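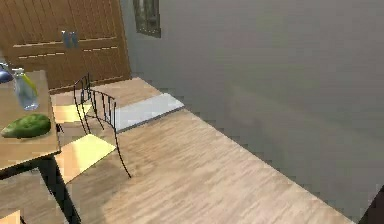 Sim room, view toward the wardrobe. Green fruit and bottle on the table, chair next to it.

March, 9:40 am

Went back to the Skirnex numbers before touching anything else. The summary page says the new grounding module finds the right object in nearly every episode, and I don't believe it yet. Of the 1,196 episodes in the log, a big share have the target sitting near the front of a table with nothing over it. A color threshold would do well on those. I'd like to see the score with the easy ones taken out.

The room at the top of this entry is a good one to argue over. Query was "the avocado on the table." Module returned a mask on the green fruit, confidence high, everybody happy. Then I changed the query to "the pear on the table" and got the same mask with almost the same confidence. Changed it to "the cucumber." Same again, a little lower. So what it has is "green thing on table," and the noun is doing very little work. Somebody will say that's fine because there's only one fruit. It is not fine if the planner takes the confidence as a reason to skip the second look.

Bottle: worse, as expected. Clear plastic, and the depth channel in Drekonon treats clear material as if it were solid, so we get perfect depth on something no real sensor would give us perfect depth on. I wrote this on the board last month and it got erased. Any result on the bottle with sim depth should be marked as such. I turned on the dropout option (drops depth on anything tagged transparent) and the mask shrank to the yellowish-green band near the top. Grasp planner then put its center up at the band. Would probably tip it.

Blue object at the left border: detector calls it a cup in one run and a ball in the next. There is only a sliver of it in view. I don't mind that it can't tell. I mind that both labels came back above threshold. It should say unknown and ask for a camera move.

11:15

Navigation side. Costmap around the chair is bad. Thin rods in the backrest come and go depending on voxel size. At the default setting the planner thinks it can drive a path through the lower part of the chair. Dropping the voxel size fixes the rods and makes the update too slow to use. Tried inflating by class label (anything tagged chair gets a solid box) and that works, but it's a patch, and it depends on the label being right, see above.

Also the bright patch on the floor behind the backrest. Segmentation splits it off from the rest of the planks and calls it a rug. The white mat over by the wall gets called floor. So it has invented one rug and lost the real mat. Traversable either way in this room, but the Dimitriou port will treat rugs as slow zones, and then it matters.

Wardrobe: two handles found, both placed on the doors, good. It also proposed a row of drawer fronts from the horizontal grooves. Wrong as far as I can tell from the asset file, which lists doors only. Didn't chase it.

Not convinced by the claim that this transfers to the Kistby flat. Same weights were run there on 11 objects and the writeup leaves out which ones. Asked for the list.

To do
- rerun with swapped nouns, 3 wrong nouns per target, report the confidence gap and not just the hit rate
- depth dropout on by default in Drekonon, make people turn it off on purpose
- unknown label for anything touching the image border with too few pixels (start at 2,000, that's a guess)
- chair box patch stays behind a flag
- check whether the floor/rug split goes away with the lights turned down

4:30 pm

Noun swap is queued, should be done overnight. Lights test done on this one room: with the lamp intensity halved the fake rug is gone and the mat is still called floor. One room, one seed, so don't quote it.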